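About Iter

Hi, I'm Domnica Radu, and I run Iter. We show robots how to do small everyday jobs with their hands, and we do it the slow way, with a person driving the arms through the whole thing over and over until there's enough for a machine to learn from. If you came here from the Urnow page, welcome, you're in the right place, we just haven't fixed the old logo over there yet.

I started out repairing sewing machines, which has more to do with this than you'd think. You spend years feeling for the spot where a thing catches, and then one day a friend lets you drive a robot arm with a pair of handles and you find yourself feeling for the same spot! I went home that night and couldn't stop talking about it. My first setup was a single arm on a kitchen table in Stekow, and I taught it to put spoons in a cup. It took me most of May.

These days we have a proper shop on the edge of town and a list of tasks that keeps growing. Customers send us a job they'd like a robot to learn (sort this, pack that, hang the other thing up) and we work out how a person would do it, then how a person would do it through two robot arms, and those are often very different. You can't feel much through the handles. You learn to watch the fingertips, go in from the side, and let go a little later than your own hand wants to.

Most of our tasks use ordinary stuff from around a house or a workshop. I like it that way. A perfectly shaped test block teaches you how to pick up a perfectly shaped test block, and then somebody hands the robot a work glove and it has no idea where to start. Soft things are the hardest. Bags especially! A canvas bag never lies the same way twice, and the handles flop wherever they like.
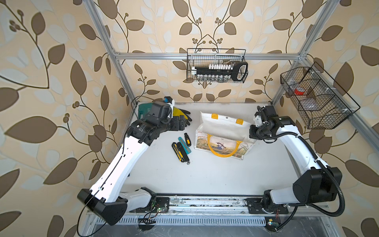
Both arms at the bench, with utility knives, a tote bag, a glove and a green tool case laid out.

We change the backgrounds a lot, too. Wallpaper, plain panels, whatever I can find on sale. If a robot has only ever seen a task in front of one wall, it can get a bit lost when you move it, so we put up something new and do the task again. I've become very picky about leaf patterns and my family won't go to the home store with me anymore.

Our numbers, for the people who ask (you do ask, a lot): last season we recorded 1406 full runs and kept 1213 of them. The rest went in the bin for all the usual reasons, a dropped item, a slip of the thumb, a driver who sneezed. We keep good fumbles when the driver recovers from them, and I'll argue with anybody who wants those taken out. A robot needs to see what you do after you miss.

New drivers spend their first 38 hours on practice runs that we don't send to anyone. After that they sit with someone experienced and take turns, one driving and one watching and writing notes. You don't need an engineering background. We've had a baker, two piano teachers and a guy who used to set up window displays, and the window display guy was better than me inside a week, which I'm still a little sore about.

The software side comes from our partners at Wuyts. They handle the recording and the training, and they let us know when the robot has picked up one of our bad habits. (It has mine. It taps things twice before picking them up. I had no clue I did that.)

If you have a task in mind, write to us and tell us what the objects are, how big they are, and what "finished" looks like to you. A phone video of someone doing it by hand helps more than a long document. Our smallest order is 500 runs of one task, and we'll usually do a short trial first so you can see whether our way of doing it matches yours.

We're also looking for drivers for the morning shift. Mornings start at 7:30 and there's decent coffee. Come by, have a go on the arms, and ask for me at the front desk.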